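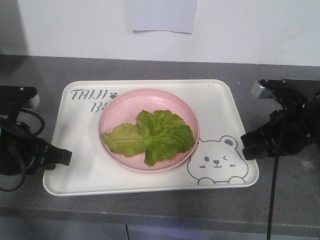

Anneliese Hamann

Kitchen and counter assistant wanted at Clarkitgate, mornings, starting in November

We are a small lunch kitchen and we are looking for one more pair of hands for the salad counter. I have run it for 13 years now, first with my sister and then with whoever could be persuaded, and I would dearly like to find somebody who enjoys the quiet part of the morning as much as I do.

The work is plating, mostly. Every lunch goes out on its own tray, and a good many of them begin with a plate and a lettuce leaf, so you will wash a great deal of lettuce, pick it over and learn which leaves are worth keeping. I am fussy about this, I admit it. I like a leaf with some curl and a proper ruffled edge, and I like the plate set down so that the winking bear on the tray can still be seen, as the children look for him before they look at their food. We do 70 lunches on an ordinary day and a few more when the school at Gikthorpe has visitors.

After lunch there is the washing up, the trays to wipe and stack, and the counter to clean down. Mattes Buschmann does the hot food and will show you where everything lives. He sings, and you are welcome to join in.

You don't need a certificate or any experience in a professional kitchen. If you have fed a family, or helped at a village supper, you will know most of it already — the rest we can teach you in your first fortnight, which is paid like any other. You do need to be able to stand for the morning, lift a full crate of vegetables and be here by half past seven. A food hygiene course can be done with us, at our expense.

Hours are eight until two, four mornings a week, with lunch included and an apron provided. School holidays are free, and we can talk about which mornings suit you.

Please write me a few lines about yourself by 3 November 2024, or drop a note in at the kitchen door after two. Elfriede Sperling looks after the post and will pass it on to me.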